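Chapitre 4 – Plier le linge sur le lit et remplir la commode

J'ai rédigé les trois premiers chapitres du guide Flunus en pensant aux tiroirs vides, au montage, aux séparateurs. On passe maintenant à ce que tout le monde attend : mettre du linge dedans ! Je travaille toujours sur le lit, jamais sur une table, parce que j'ai besoin de place et que je n'aime pas plier debout au-dessus d'un plateau trop haut (si votre table vous convient, gardez-la, les étapes sont les mêmes).

Avant de commencer

Il vous faut le linge propre et bien sec, les séparateurs Bailly déjà clipsés dans les tiroirs (voir chapitre 3, page 16) et un lit fait. Vous pouvez laisser le couvre-lit en place. Je garde volontiers un patchwork dessous, ça accroche un peu le tissu et le short ne glisse pas pendant qu'on lisse.

Attention : videz toutes les poches. Un mouchoir oublié, passe encore, mais une vis ou une clé au fond d'un tiroir Jerkow raye le revêtement, et les rayures ne sont pas couvertes par la garantie.

4.1 Préparer les bas

1. Sortez les pièces du panier une par une et prenez-les par la ceinture. Je sais, on a envie de tout renverser d'un coup. J'ai essayé, on passe ensuite dix minutes à démêler les jambes.

2. Tenez la pièce au-dessus du lit et laissez-la pendre un instant. Les coutures se remettent à peu près droites toutes seules, surtout sur les cotons un peu lourds. Deux petites secousses, et on pose. 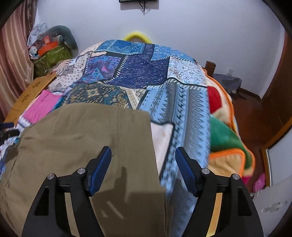 Faut-il repasser avant de plier ?
Pour les cotons du quotidien, un bon lissage à la main suffit ; gardez le fer pour le lin et les chemises.

3. Poussez sur le côté les plaids et les couvertures polaires. Elles prennent une place folle et elles laissent des peluches sur les tissus foncés – j'en retrouve encore en novembre sur des affaires rangées à la fin de l'été.

4.2 Plier un short à taille élastique

Le modèle qui donne le plus de mal, à mon avis. La ceinture fronce, le tissu se soulève et le paquet s'ouvre dès qu'on le lâche. Voici comment je m'y prends :

1. Étalez le short à plat, ceinture d'un côté, bas des jambes de l'autre. Le sens n'a pas d'importance sur le lit, tournez-le comme ça vous arrange.

2. Lissez du centre vers les bords avec le plat de la main. Ne tirez pas sur l'élastique, il reviendrait aussitôt et vous auriez deux fois plus de plis.

3. Vérifiez les poches. Le fond doit être bien rentré et l'ouverture à plat, sinon ça fait une bosse qu'on sent à travers tout le paquet.

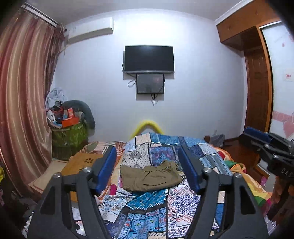 4. Rabattez une jambe sur l'autre, en alignant les coutures extérieures. La pointe de l'entrejambe dépasse un peu : repliez-la vers l'intérieur pour retrouver un rectangle.

5. Pliez en trois en partant du bas des jambes et finissez par la ceinture, qui bloque l'ensemble.

Note : les pantalons se plient pareil, avec un pli de plus dans la longueur.

4.3 Remplir le tiroir

Les bas vont dans le tiroir du milieu du caisson Urko (référence 316 sur la notice de montage, ou 167 si vous avez la version étroite). Rangez les paquets debout, pliure vers le haut, en commençant par le fond. Laissez la largeur d'une main libre devant, c'est très pratique le jour où une lessive arrive en retard !

Attention : ne tassez pas. Si le tiroir frotte en se fermant, retirez un paquet et passez-le dans celui du dessous. Pour régler les glissières, reportez-vous au chapitre 2.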